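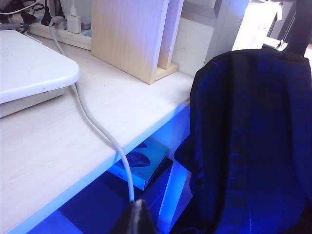 The Lady of Altuven, Number 390

I should say up front that I do not have room for a statue. My apartment is a bedroom, a kitchen you can stand in sideways, and a shelf that was already full of starship captains when I moved the shelf in. But then Gallegos announced the Lady of Altuven, with the cloak and the broken bridge and the swappable heads, and I was sitting on the bus with my card number memorized (it's a bad thing to have memorized, I know).

There were 2000 made. I got number 390. Kanini Were got number 12, because Kanini gets up at four in the morning for preorders and has no shame.

Anyway, the box came on a wet November evening, and it was the size of a dishwasher! I walked it up the stairs one step at a time, hugging it, talking to it a little. Mr. Lepik from across the hall opened his door to look.

"Refrigerator?" he said.

"It's a lady on a bridge," I said.

Kęstutis Lepik has lived in our building since before the elevator stopped working and he doesn't waste words. He took the other end of the box. We got it into my bedroom and he stood there with his hands in his cardigan while I cut the tape, so I figured he was staying.

If you've never opened one of these, it's all foam. You lift off a slab of foam and there's another slab, with shapes pressed into it like a cake mold, and in each shape there's a piece of somebody. I got the bridge out first. Then the river, which is clear resin with little drowned helmets in it, and then the Lady herself from the waist up, and the waist down, and the cloak in a bag. Two heads, one calm and one yelling. I laid them all out on the bedspread.

"Where is the hand?" said Mr. Lepik.

I looked at the foam. There was a hand-shaped hole, left hand, fingers curled for holding the lantern, and the hole was empty. The lantern was there! It was in its own bag with a twist tie. There was just nothing to hold it.

I turned the foam over, I shook the cardboard, I looked under the bed and found a sock and a bus transfer. I called Kanini.

"Check the head," she said.

"Which head?"

"Both heads! They hid mine in the cloak."

It wasn't in the heads and it wasn't in the cloak. Kanini said to write to Gallegos right away and be polite but sad. So I wrote them something polite but sad, with a photo of the hole, and Mr. Lepik read it over my shoulder and told me to take out one of the exclamation points.

A person named Upendo Mosoti wrote back. She was very nice. She said the Lady's hands were cast separately, that a replacement might take until spring, and would I like the calm hand or the fighting hand? I hadn't known there was a choice. I thought about that for a whole day at work.

In the meantime the Lady stood on my dresser with her left sleeve just ending. I'd put the yelling head on her. She looked like she was hollering at somebody to bring it back. I'd say good night to her, sort of as a joke, and then less as a joke.

Then there was a knock one night and it was Mr. Lepik with a jelly jar. In the jar, in cotton, was a hand. He'd carved it out of a piece of linden, he said, left over from a chess set he never finished. It was too big by a hair and he had painted it a gray that didn't match her skin at all. It had fingernails. The real one doesn't have fingernails, I've seen Kanini's.

"Is only until spring," he said.

He'd even drilled it for the peg. It went into the sleeve with a squeak and the lantern hooked right over the fingers and hung there, swinging a bit. We both leaned in. He asked what she was looking for on the bridge, and I told him the whole story, all six issues, the drowned army and the ferryman and the sister, and he sat on the edge of my bed and asked very good questions about the sister.

Upendo's package showed up in April, fighting hand, beautiful paint, wrapped like an egg. It's in my sock drawer. I keep meaning to write and thank her.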